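Grestitden House, kitchen and storeroom meeting
Minutes, July

Present: Drahomíra Hrubý (chair), Ľubomír Rusnák, Zdislava Vlček (minutes), Kamil Halás
Apologies: Svetozár Štěpánek

Meeting opened at 6:15 p.m. The June minutes were accepted with one correction: the shelf unit is going to the storeroom, not the hall.

1. Storeroom
Ľubomír has cleared the left side. The old curtains and the spare chair cushions are bagged for Slanina, who will take them if they are clean. Zdislava to wash the cushions first. The broken folding table goes to the dump.

2. Packing for the kitchen move
Kamil bought two rolls of tape and a pack of 1000 labels. Cups and plates are to be wrapped singly. Boxes get a label on the side and one on the lid. 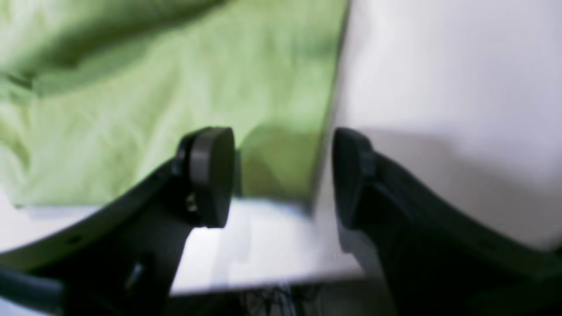 Zdislava asked: Who keeps the packing list once the boxes are closed?

Drahomíra answered that Kamil keeps it, with a copy taped inside the storeroom door.

3. Money
The bill from Kolo for boxes and paper came to $272. Approved for payment. Drahomíra will ask Svetozár whether the paint can wait until the next bill.

4. Other business
The key to the side door sticks. Ľubomír will oil the lock.
The tea towels need replacing. Left for next time.

Action: Zdislava, cushions. Ľubomír, dump run and lock. Kamil, packing list.

Meeting closed at 7:05 p.m.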